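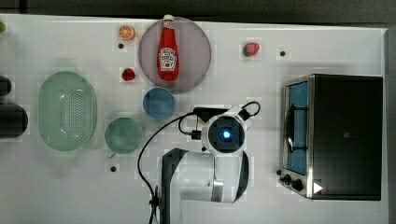 Figure 1. Overhead view of the white tabletop. Ketchup bottle on the round plate, orange slice to the left.

4. Tread wear and rotation, Sadside pickups

4.1 What was measured

Tread depth, all four corners, inner and outer shoulder plus center rib. 811 readings in the set after cleanup. Readings come from the half-ton pickups kept at the Sadside yard, all part-time four wheel drive, all on the same Mercado all-terrain tire in the stock size. Spare tires left out. Trucks that changed tire brand partway through also left out, even where the first half of their record was good.

Depth was taken with a Samora digital gauge, zeroed on a flat steel block before each truck. The block got lost once and a new one was cut; no step in the readings that we can find. Each groove was read twice, away from the wear bars, and the lower value kept. Readers wrote depth on a paper sheet, with odometer and pressure as found, then set the pressure back to the door sticker. So every truck starts each stretch of driving at the sticker value, but what it ran at in between is not known. Slow leaks show up as low as-found numbers and are flagged in the table.

Rotation was every 3,000 miles for the short-interval group. The long-interval group was rotated only when the oil got changed, whenever that was. Not a fixed number, and that weakens the comparison, see 4.4. Pattern was rearward cross in both groups: rears straight forward, fronts to the opposite rear. Lug nuts to 90 foot-pounds by hand wrench, rechecked after the first trip out. Torque doesn't enter the analysis but two reviewers of the earlier draft asked.

4.2 Routes

Most of the mileage is on the Dredberg loop. Paved county road out, gravel for the middle part, then a long downhill with tight right-hand turns back to the yard. The right-handers matter. Load goes to the left front over and over, and the left front outer shoulder is where nearly every truck wears first. A fleet driving a loop the other way would presumably see it on the other side. Not tested. The gate at the bottom only opens one way.

Some trucks also ran highway trips. Those miles are in the odometer totals and can't be pulled out, the trip sheets only list destination. Drivers were told to leave the transfer case in two wheel drive on dry pavement. Whether they did is anyones guess. Binding in a locked transfer case on dry road scrubs tread fast, and a truck left in four-high on the way back from gravel would look like a bad alignment truck in our data. One driver reported doing this for an entire week. His truck is kept in, since others likely did the same and said nothing.

Alignment was checked at the start and again in September. Toe was out on a handful at the second check, all of them long-interval trucks, but we don't read much into that. Gravel, potholes, same drivers each time on the same trucks.

4.3 Results

Short-interval trucks wore more evenly. Spread between the deepest and shallowest groove on a truck stayed small through the whole period, where in the long-interval group it opened up steadily between services and never fully closed again after rotation. Once the left front shoulder has feathered, moving it to the right rear slows the wear but the feathered edge stays. Several of these tires were noisy enough that drivers complained and asked for a bearing check. Bearings were fine in every case.

Average depth lost per mile was nearly the same in both groups. This is worth saying clearly as the usual claim in owner handbooks and shop talk is that rotation "makes tires last longer." Rubber comes off at the same rate. What changes is how many of the four are still usable when the first one hits the bars. With even wear the whole set goes together. With uneven wear the shop pulls two, or pulls four and throws away tread on the good ones — and on a part-time four wheel drive truck mixing new and worn across axles has its own problems for the transfer case.

Low as-found pressure goes with shoulder wear on both edges, as expected. High pressure with center wear, also expected, though few trucks were ever found high. Effect of pressure on the left front was larger than effect of rotation group. Didn't expect that. If a yard could only do one of the two jobs, checking air weekly would do more for the shoulders than moving the wheels around. The readings don't support anything stronger than this, and nobody at the yard wanted to drop either job to find out.

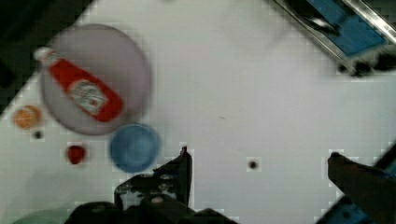
Figure 2. Wrist camera view, table at a diagonal. Red bottle lying across the plate, label not legible.

4.4 Problems with the comparison

Groups weren't drawn at random. Yard manager picked the short-interval trucks, and picked the ones parked nearest the lift. Nearest the lift also means newest, mostly. Newer trucks have tighter ball joints and less play in the steering, so some of the evenness credited to rotation could be front end condition. We tried matching on odometer. Leaves too few trucks to say much, direction of the result stays the same.

Reader differences. Þröstur Lauritsen took the majority of the short-interval readings and tends to press the gauge base harder than the others, going by the repeat set done on 2020-01-16. Harder pressing seats the base down on the rib and gives a slightly greater depth. The bias is the same for all grooves on a given tire, so spread should not be affected. Depth per mile shouldn't be either, as long as the same reader did both ends of the interval. Mostly true, not always.

Temperature of the rubber not recorded. Load in the bed not recorded. Should have been, the tool boxes on some of these trucks are heavy and sit right over the rear axle, and rear center rib wear on those same trucks is lower then the rest. Could be the load. Could be the drivers.

4.5 Use in the next section

Section 5 takes the per-corner wear rates from here and uses them to set a replacement schedule for the yard. Left front outer shoulder is treated as the limiting groove throughout. Flagged slow-leak tires are dropped there, kept here.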